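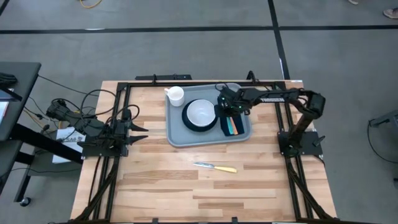
By M. Antwi
Workshop technician, Polholm Robot Learning Room

How a two-armed robot table is looked after

A robot arm is a machine with joints. Each joint has a motor in it. The motor turns the joint, and a sensor measures how far it has turned. Put several joints in a row, add a gripper at the end, and you have an arm that can reach a plate, a cup or a cloth.

One arm is bolted to each side of our table. Engineers call a setup like this a cell. A cell is the robot plus everything it needs to do its work: the table, the frame, the power, the cables and the computer. Our cell is called Bruter. It practices clearing and setting a tray. These pages explain how it is set up and how it is kept in working order.

The frame

The black rails around the tabletop are made of aluminum. They are extruded, which means the metal was pushed through a shaped hole, like dough through a cookie press. Rails made this way are light and stiff.

Stiffness matters. When an arm moves quickly and stops, it pushes back on whatever holds it. If the frame bends, the gripper ends up in the wrong place, even when every motor has done its job correctly. The right arm stands on a square black plate. Before a work session, the technician puts one hand on the base of each arm and pushes gently, with the power off. The base should not move. If it does, the bolts are tightened with a hex key.

Finding zero

A motor sensor can report that a joint has turned by a certain amount. To make use of that number, the computer must also know where the joint started. The starting point is called zero, and setting it is called calibration.

Think of a kitchen scale. If the scale shows a number before you put any flour on it, every measurement after that will be wrong by the same amount. An arm with a bad zero has the same problem. It will reach for a mug and close its fingers beside it.

To calibrate Bruter, the technician follows 4 steps:

1. Switch off the motors and support the arm by hand, so that it does not drop.
2. Move each joint to its marked position.
3. Tell the computer to save these positions as zero.
4. Switch on the motors and send the gripper to a test point on the table.

If the gripper misses the test point by more than 3 millimeters, the steps are repeated.

Looking after the grippers

Each gripper has two fingers. They move apart to open and together to close. In the picture, the left gripper is open, and the right one has been lowered onto a folded cloth with stripes at one end.

Different objects are hard to hold for different reasons. A mug is smooth and curved. A plate is wide and flat, so a finger has to get under its rim. Cloth changes shape when it is squeezed. A table knife is thin and lies close to the wood. For all of these jobs the fingers need a clean surface with good grip. Dust and crumbs make them slip.

The fingers are wiped with a damp cloth at the end of each session, then dried. They are inspected for cracks, and the screws that hold them are checked. On Bruter the fingers are replaced after 3,000 grasps. A program called Jisari keeps the count and shows a message when new ones are due.

Cables

Cables carry power to the motors and messages between the motors and the computer. On the left arm you can see black cables looping over and around the body. A moving arm needs some spare length of cable. If a cable is too short, it pulls tight when the arm stretches out, and the plug may come loose. If it is too long, it can catch on a rail or on the other arm.

The technician moves each arm slowly through its full reach and watches the cables the whole way. Then the plugs are pressed in. A worn cable is replaced, never wrapped in tape.

When something goes wrong

The most common fault is an arm that stops and does not answer. The repair starts with the simplest cause. Is the power on? Is the plug in? Is one motor too warm? A motor that has been holding up a heavy load heats up and may shut itself off. It is left to cool for 16 minutes and tested again.

If one joint still does not answer, its cable is swapped for one that is known to work. If the joint now moves, the old cable was faulty. If it does not, the motor is taken out and tested on a bench. Every change is written in the logbook with the time and the name of the joint.

Words to know

Calibration: setting the zero position of each joint.
Cell: a robot and all the equipment it works with.
Gripper: the part of an arm that holds things.
Joint: a place where an arm bends or turns.
Sensor: a part that measures something, such as an angle.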